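Home | Chores | Shop Floor | Kitchens | Archive | Write to us

Can It Fold Yet? The Cloth Page

Every June I go back to the same question, which is whether a machine can take over the jobs I have been putting off. Last year's gallery was dishes, and the dishes mostly won. For this one I asked to watch fabric being handled at Tornbridge, where Hongmei Tan's group has spent 15 months on the kind of work a bored teenager does badly while looking at a phone.

Cloth is a rotten thing to hand to a machine. A mug has the decency to stay mug-shaped when you pick it up. A pillowcase has 200 ways to lie on a table and will invent another one while you're getting your grip. Hanna Kurek keeps the log of attempts, and it stood at 531 when I walked in. She would not tell me how many of those she'd have put in a drawer at home. She did offer me tea.
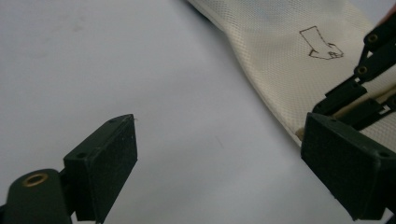

Cream mesh with a small marker sketch on it, and two dark finger pads with plenty of daylight between them. The brass at the joints is smarter than anything in my kitchen.

Mesh is the fabric I'd have saved for last. It's light, it slides, and a fold in it has no great commitment to being a fold. Tanner Turcotte, who did eight years on the packing line at Grandbridge before he came over here, says people there learned it in a morning and then complained about it for the rest of their careers. He can square up a mesh bag without looking. He did it twice while I was asking him something else, and I've lost my notes on what the question was.

So, the scores as I see them. Picking up one piece of cloth from a clear table: coming along. Finding a corner and keeping it: some days. Emptying a dryer, matching the socks and working out which child owns the gray ones: ask me again when the child is in college.

Qistina Chong thinks flat folding will be dull and dependable in 2 years. Amparo Cabello, at the next bench, thinks Qistina has never met a fitted sheet. I have a fitted sheet at home in a ball the size of a turkey, and I've offered to bring it in.

Last updated: June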